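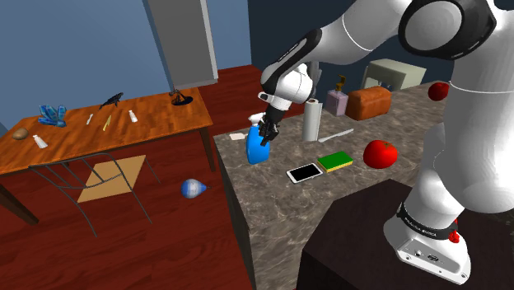 Skalstead season 2: episodes out of order and one missing after library scan

Posted in: TV Series & Streaming > Metadata and Episode Order

Bayu Ngui
Tuesday, December 24, 2019

I ripped my discs of the limited series Skalstead and its follow-up season to a home server running Flirnanon. Season 1 scans correctly. In season 2 the server lists the pilot repeat as episode 1, every later episode is shifted by one, and the finale does not appear at all. The files are named in disc order (Skalstead 201, Skalstead 202 and so on). Total library is 820 files and no other show is affected. I have refreshed the metadata twice with no change. Is this a naming problem or an error in the episode database?

Fengying Hao

It is naming, plus a difference between broadcast order and disc order. The season opened on air with a recap special. The database stores that special under season 0, but the disc set puts it first on disc 1. Your file 201 is therefore the special, and your last file has a number with no matching entry, so the scanner drops it.

To fix it:

1. Rename 201 to Skalstead S00E02 and move it to a folder named Specials.
2. Renumber the remaining files from S02E01, using the S and E format. Three-digit numbers are read inconsistently. I have seen 222 parsed as an absolute episode number.
3. Remove the show from the library (the entry only, do not delete the files).
4. Rescan the folder. A metadata refresh keeps the old match, so it will not help.

Check the run times before renaming. The special is 25 minutes and the regular episodes are all longer.

Shiyu Lü

Same thing happened with my Vultham set. I just switched the show to DVD order in the settings and it sorted itself out. Don't remember which menu.

Xiuying Yuan

DVD order works only if someone has entered it in the database for that title. For Skalstead the DVD order was blank when I looked in July, and the server falls back to aired order without a warning. Use the renaming method. If you have the Cheng subtitle files, rename those to match or they will attach to the wrong episodes.

We use cookies to remember your login and display settings. Accept | Manage preferences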